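Tresdale Utility Table - Set-up Guide
Last updated: 3rd September
Shares: 2 | Comments: 0

4. Fitting the legs

This section covers the legs and corner sockets. The table is assembled upside down and turned over once, at the end of section 5. Models supplied with the Prirkus extension shelf follow the same steps, but the shelf brackets must be fitted first (see section 7).

4.1 Preparing the work surface

1. Choose a flat, stable surface at least 800 mm deep. A floor is acceptable if the panel can lie flat on it.

2. Cover the surface with a sheet or cloth and smooth out any folds under the panel area. Fabric, paper and plastic sheeting are all suitable.

3. Place the panel on the covered surface with the ribbed side up. Press each corner in turn. If the panel rocks, clear whatever is underneath before continuing.

4. Wipe the sockets with a dry cloth. Do not oil or grease the threads.

NOTE: Keep the carton and inserts until the table has been turned over and checked. Returns to Tymoshchuk service points are accepted only in the original carton.

4.2 Inserting the legs

5. Sort the legs by fitting. Threaded fittings go to the threaded sockets and plain fittings to the push-fit sockets. Legs with the same fitting are interchangeable.

6. Hold the first leg upright over its socket, supporting it low down near the fitting. Lower it until the end enters the socket. A second person may steady the panel.

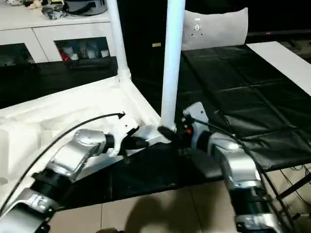 7. For threaded sockets, turn the leg counterclockwise until the thread drops into place, then clockwise by hand. It should turn freely at first. If it binds, back it out and start again.

8. For push-fit sockets, press straight down with the palm until the leg stops. Do not strike the end of the leg with a hammer or mallet.

9. Repeat for the remaining legs. Leave every leg slightly loose at this stage.

CAUTION: Do not lift or drag the panel by a leg while the legs are loose. A sideways pull can split the socket wall. Socket damage of this kind is not covered by the Pedden parts warranty.

4.3 Aligning and tightening

10. Stand back and view the legs from two sides. A leg that leans has not seated fully or has been started off the thread. Remove it and refit it. 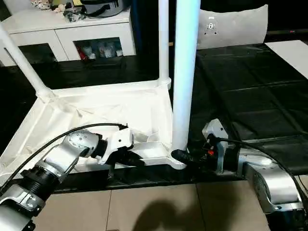

White legs on the ribbed panel. Hold the panel at its edge and the leg at its foot.

11. Hold the edge of the panel with one hand and the lower end of a leg with the other. Tighten each leg a little at a time, moving around the panel, until all are firm. Hand force is enough. Pliers and pipe wrenches will crush the tube.

12. Check the gap between the leg and the rim of the socket. It must not exceed 2 mm at any point.

4.4 Checking the leg surface

13. Look over the lower end of each leg, turning the assembly toward the light if needed. Smudges can be wiped off with a damp cloth and mild soap. Do not use solvent or abrasive pads.

14. A faint line along the length of a leg is normal and may face in any direction. Small scuffs do not affect strength. A crack that can be felt with a fingernail does - replace the leg before use.
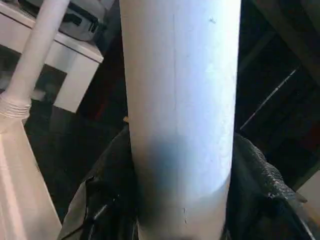 Leg surface at the lower end, with smudge and small dark marks.

15. Grip each leg 300 mm above the panel and push it gently sideways. Slight flexing of the tube is acceptable. Movement inside the socket is not. Return to step 11 and retighten.

NOTE: Repeat steps 11 and 15 after the first week of use, and again whenever the table has been moved with its legs attached.

Text: Marek Pešek. Technical check: Arsen Hrynyshyn.

Continue with section 5, Turning the table over.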